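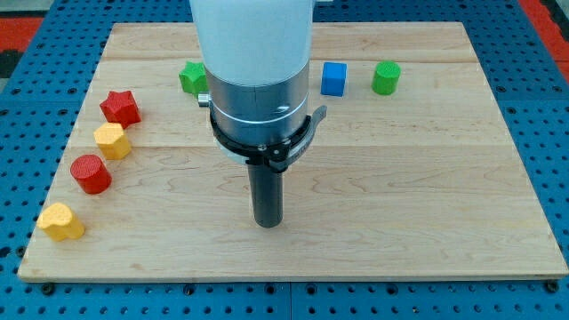
Huvum opens its block-pushing sessions to everyone

Huvum is inviting the public to come and help teach a robot arm to push blocks about, and I'm very pleased to be the one writing to tell you so. The sessions start in December at our workshop in Prurwood, and you don't need to know the first thing about robots to join in. If you can steer a shopping trolley you're already most of the way there!

I've been running the pushing table at Huvum from the start, so let me tell you how it goes. The project is called Kamath, and what we want from it is a robot that can be told in plain English what to do with a few coloured shapes on a board. "Put the red star next to the blue cube." "Move the yellow heart up a bit." "Push the green cylinder over to the green star." Simple enough for you or me, but the arm has to learn it, and it learns by being shown lots and lots of people doing it well, doing it badly and changing their minds halfway through.

So we're collecting examples. You sit down, you take the controls, and you move the arm so that its tool slides the shapes to wherever they've been asked to go. There's no gripping and no lifting, only pushing -- and pushing is much harder than it looks. A cube will go fairly straight if you catch it square on, but a star spins the moment you're a hair off centre, and the heart has a mind of its own. (I have a soft spot for the heart. Most of our regulars can't stand it.)

Each turn lasts 20 minutes. The computer saves the movements of the arm, the view of the board and the wording of whatever you were asked to do. After that comes the part I like best, where we play your session back to somebody else and ask them to say in their own words what you were up to. One person writes "shove the hexagon left" and the next writes "tuck the yellow one in by the red cylinder", and both are right, and both go in. We want all of it, the odd phrasings too, as people don't all talk alike and the arm will have to cope with that.

We held a trial run over the summer with some 100 people, and I came away from it with a long list of things to fix. The instructions were too wordy. The chair was too low. We were also far too keen on tidy starts, setting the shapes out neatly each time, and it made for dull examples. Now we scatter them and let people begin from whatever muddle they find. I'd thought people would be bored stiff by the end of their turn, but plenty asked for another go -- one lady stayed all afternoon and had to be reminded about her bus.

For the December sessions we're hoping to fill 100 places, with 2 people booked into every slot so that one can steer while the other does the describing, and then you swap. Come with a friend if you like, or come alone and we'll pair you up. Children are welcome as long as a grown-up takes the second seat.

The software that saves and sorts the examples comes from Cekell, who have been very patient with my phone calls. They've built us a new screen for this round with bigger writing and a proper pause button, which was the thing people asked for most in the summer. They've also made it easy to throw away a turn if you'd sooner we didn't keep it. Just tell whoever is at the desk before you leave and it will be gone from our files.

We don't record your face or your voice, and your name isn't stored with your examples. What we keep is what happens on the board and the words typed in to go with it.

I get asked whether it matters if you're no good at it. Please don't worry about that! Some of the most useful turns we've had were from people who missed the shape entirely, went round the back and had another try. An arm that has only ever seen perfect pushes won't have a clue what to do when one goes wrong.

Places are free, and tea and biscuits are on us. To book, ring the Huvum front desk or call in at the workshop any time after 10 in the morning. Reporters who'd like to have a go themselves are welcome as well, and can ask for the pushing table when they ring.

Notes for editors

Kamath is Huvum's project on teaching robots from everyday language. Cekell supplies the recording software. All December sessions take place at the Prurwood workshop, which has step-free access from the car park.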